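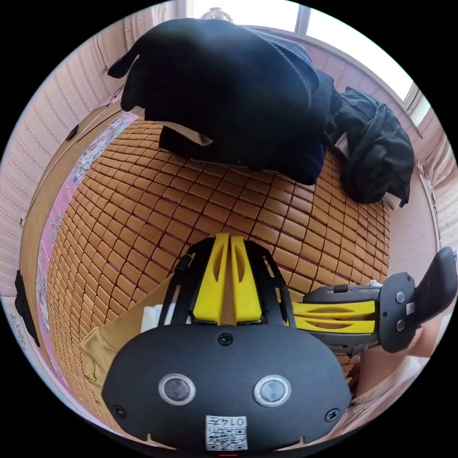 Search this site: Enter keywords

Evening course: Build a hand-held gripper
Handout 4 - From the first print to the first folded shirt
Hesden Shared Workshop, prepared by Rekha Joshi

Print this page | E-mail this page

Before you start

By now everyone should have the printed parts and the bag of screws. If your fingers came out of the printer with rough slots, clean them with a small file before assembly. Do not use sandpaper inside the slots, it makes the edges round and the plates will then slip.

The tool which we build has no motors. Your hand closes it, and the camera and the sensors record what the hand did. Later the same record is given to an arm with the same fingers. For this reason the geometry must be the same on every tool in the group. Please do not improve the finger shape at home, even if you have a good idea. Bring the idea to the class.

1. The fingers

Yellow filament is for the fingers, black is for the frame and the rear housing. Push the yellow plates into the bracket until they stop. The joint screws are tightened only until the finger does not wobble. If you must use force to open the hand, loosen each joint screw by a quarter turn and try again.

2. The housing

Put in all the screws of the cover loosely first, then tighten them one after another. Last July we had two covers cracked by tightening one screw completely at the beginning. The number label goes on the lower part of the housing. Write the same number in the Karkar notebook, together with your name.

3. Practice at home

A bed is a good place for the first trials. It is wide, it is soft when you drop the tool, and the clothes are already there. Use real clothes - a dark jacket, a shirt, trousers - and let them lie as they fell. Dark fabric is difficult for the camera, so we want it in the recordings. Open the curtains if it is day.

Hold the tool with the elbow free. Move slowly to the cloth, close, lift, wait a short moment, and put down. One recording should be up to 11 seconds. Check that the strap does not come in front of the camera.

4. What to bring next time

Your tool, the charging cable, and the recordings on a stick. The group goal for the whole course is 3000 recordings. Folders are named with the tool number first, then the room. Those who ordered grip pads from Vulard will receive them at the door.

Comments

ahuja_m: My left finger closes later than the right one. Is it the joint or the bracket?

Rekha Joshi: Most often the joint. Loosen it a little, and if it stays the same bring it to me before the class.

tomk: Is it OK to record in the evening with only a lamp?

Rekha Joshi: Yes, but please put "lamp" at the end of the folder name.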